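Garden Club News | Minutes
Last updated: April
2 min read

Brinder Garden Club: April meeting

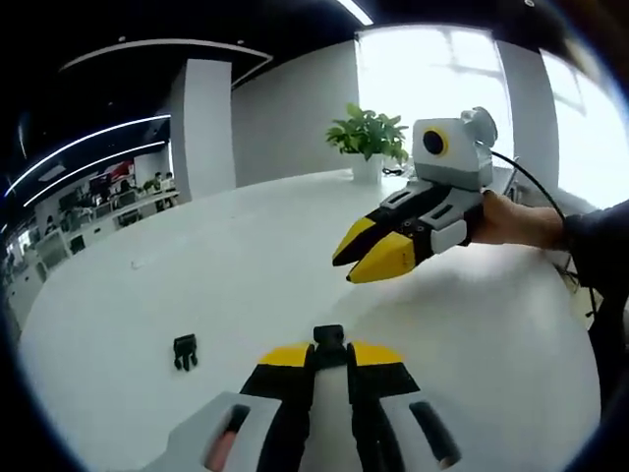
Gwenllian Gwilliam opened at 7 p.m. with 28 members present, a wonderful turnout! Last month's minutes were approved.

Seed swap: 438 packets changed hands, our best ever (the beans went fast!).

Rain barrels: Ifor Lougher got a lovely price from Humphreys, $25 each. Agreed to buy two for the herb beds.

Tomatoes: seedlings are thriving. Planting out waits until after the last frost.

Closed at 8:25 p.m.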